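Sorting out the play food

I have been putting off the toy cupboard since November, and this morning I finally made a start on the play food. 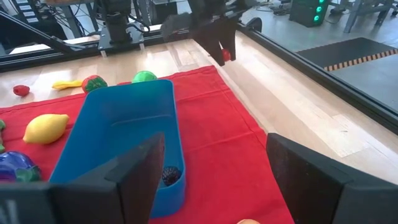
We have had play food in the house for years and it has never had a proper home. It came with us from the old flat in Futdale in a carrier bag, and the carrier bag is what it lived in until the handles went. After that it was in a drawer, then in a shoebox, then mostly under the sofa.

The rule I set myself was one bin. Whatever fits in a blue plastic bin stays out for playing with, and the rest goes up on the shelf for a couple of months and gets swapped over. I did the same with the building blocks in the spring and it has held up fairly well.

I like to put a cloth down before I start. The red one is a cheap tablecloth from Basine that cost £4, and it has been used for painting, play dough and one birthday tea. Small things don't roll as far on cloth as they do on bare wood, and when you've finished you can gather up the corners and shake the crumbs out over the back step.

The fruit is easy. The banana, the lemon, the grapes and the strawberries all get played with, so they stay. Strawberries go missing more than anything else, I think on account of the size. Grapes are the favourite for shop games and usually get sold several times before lunch.

The dark spiky mesh ball isn't food at all but it goes in with the rest. I tried keeping it with the balls last time and it was back among the fruit by teatime, so I've given up on that.

Washing is simple enough. Warm water, a drop of washing-up liquid, an old toothbrush for leaves and creases, then out on a tea towel overnight. I don't put any of it in the dishwasher after what happened to a Wimus teapot, which came out with its spout bent over.

I still need to find a lid for the bin. Ban do one for £2 but I'm not sure it is the right size, so I'll measure the rim before I go. The tea set is next, and then the jigsaws, which I am not looking forward to.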